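# Brustthorpe Rules

The **Brustthorpe Rules** are a set of good-practice rules for testing robot arms in simulation. They deal mainly with small pick-up jobs: a block on a table, a peg in a box, that sort of thing. The rules were drafted by Fabrice Mallet and edited by Maureen Marsden, who is credited on the title page with "shortening." The first draft ran to 659 clauses. The current edition has nine, and Mallet's preface still refers readers to clause 100.

The rules have no legal force and no body certifies anyone against them. They are followed by a modest number of labs and by the simulation group at Honico, which adopted them after a long argument over what the word "grasp" meant.

## Background

Before the rules, reports of simulated picking tests tended to give a success rate and very little else. A reader might learn that an arm had succeeded nearly every time without learning at what, from where, or who had decided. Mallet, then working on a test suite called Clukska, tried to repeat a colleague's results and found that the starting position of the arm had been written down as "normal." The colleague, when asked, confirmed that it was normal.

Mallet began keeping a list of things he wished people had recorded. Marsden was brought in when the list acquired its own index.

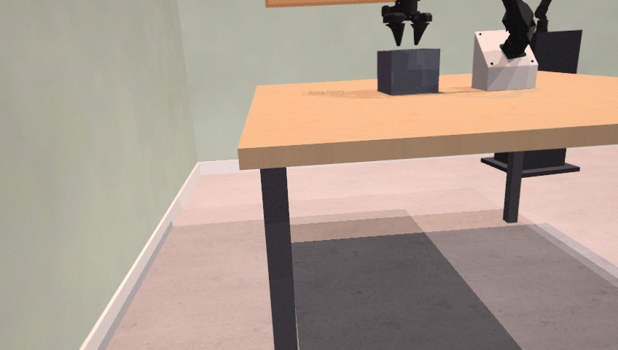
*A simulated two-arm setup, with one gripper held above a dark cube and the second arm touching a white angled block.*

## Scope

The rules cover fixed arms working in a rendered room. Walking and rolling machines are left out, as are arms that share a space with people, for which proper safety standards exist and are much longer. The introduction warns that a pass under the Brustthorpe Rules says nothing about whether a real machine is safe to stand beside. Marsden set this sentence in bold in the second edition and in bold capitals in the third.

## The nine rules

The current edition reads, in slightly shortened form:

1. Write down where the arm starts, in joint angles. Adjectives are not joint angles.
2. Name every object in the room, including the ones the arm is not supposed to touch.
3. Say what counts as success before the run.
4. Say what counts as failure, which is a separate question.
5. Keep all runs, including the embarrassing ones.
6. Record each run from at least two viewpoints.
7. State the friction values used. If they were changed until the test worked, state that too.
8. Do not change the scene partway through a series and keep the same series name.
9. Give the version number of everything.

Rule 4 is the one most often misread. Many users take failure to mean anything short of success, and so file a run that ran out of time in the same place as a run in which the arm drove its gripper through the floor. The rules ask for these to be kept apart. Honico's own house guide lists five kinds of failure, one of which is called "other" and accounts for most of them.
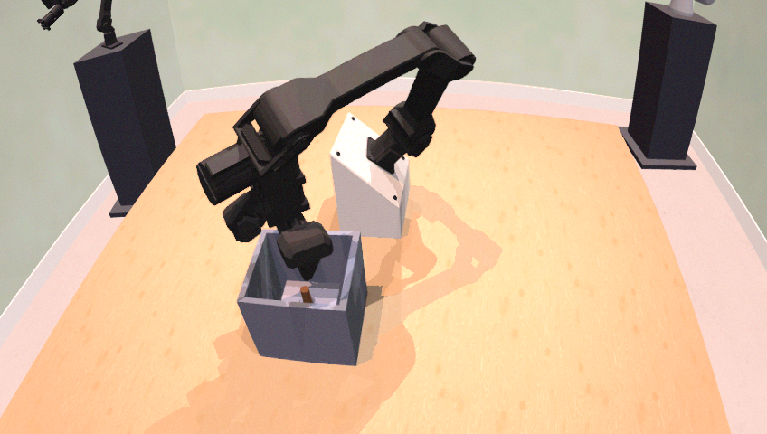 Containers get a rule note to themselves. A peg on an open table can be approached from nearly any side, while a peg inside a walled box leaves the gripper far less room, and a test that moves from one to the other is treated as a new test. The note asks for the inside width of the box, the height of its walls and the size of the peg. It also asks whether the walls are solid as far as the simulator is concerned. This was added after a series in which they were not, and the arm posted the best scores in the history of the group.

## Viewpoints

Rule 6 has the longest commentary, most of it by Marsden. Her case is simple: a single camera can make a gripper look as though it is touching something that it is well clear of, and it will do this most readily on the day of a demonstration. She recommends one wide view that shows the whole arm and its mount, and one close view that shows the fingers and the object.
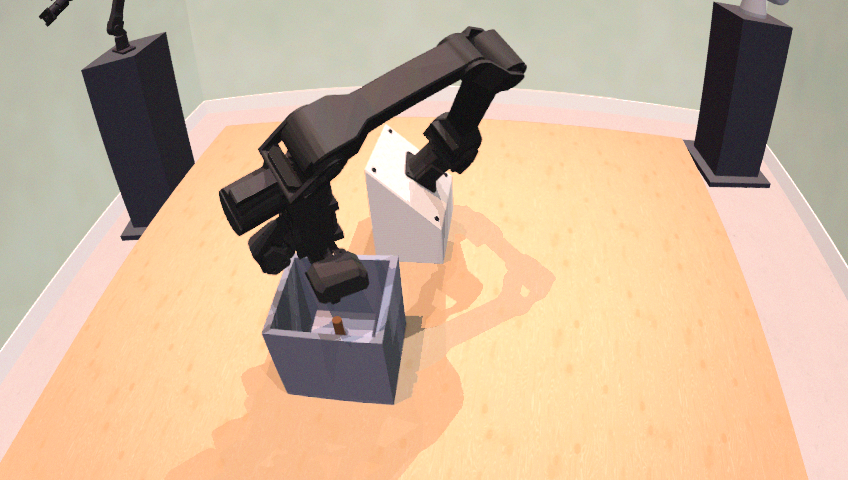

*A wide view of an arm on its pedestal, with the gripper above an open box and a brown peg standing inside.*

The wide view is meant for catching trouble upstream of the hand, such as an elbow swinging toward another stand. It is less useful for judging a grasp, and the commentary asks reviewers not to try. An appendix records how two of them once scored the same wide-view footage and agreed on slightly fewer runs than chance would have managed.

Close views have their own problems. They show the fingers well and the rest of the world hardly at all, so a reader may lose track of which way is up. The commentary suggests noting the direction of the camera in the run log.

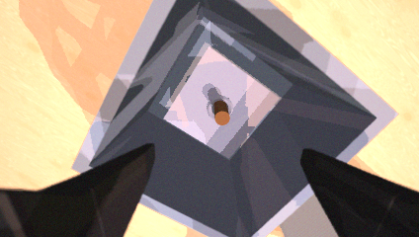 Distance between fingertip and object should be read from the simulator's own numbers wherever they are available. The images are there so that a person can check that the numbers belong to the right run, a mistake the commentary describes as "not rare."

## Reception

Users have generally praised the rules for being short. Critics have made the same point less warmly. The toolmaker Ene issued a reply arguing that rule 7 was unfair to anyone who tunes friction by trial and error, a group that by its own estimate took in roughly all of its customers. Marsden answered that the rule allowed tuning and only asked people to own up to it.

A second complaint concerns rule 9. "Everything" is not defined, and one lab met the requirement with an attachment listing the version of its text editor, its printer driver and the document in which the list appeared. Mallet called it the only fully compliant report he had received.

## Revisions

Proposed changes are collected each October. A tenth rule, on lighting and shadows, has been put forward several times by Mallet and returned each time by Marsden with a request to make it shorter. The most recent version fits on a page.

## See also

- Clukska test suite
- Grasp (definitions of)
- Run log
- Simulation friction values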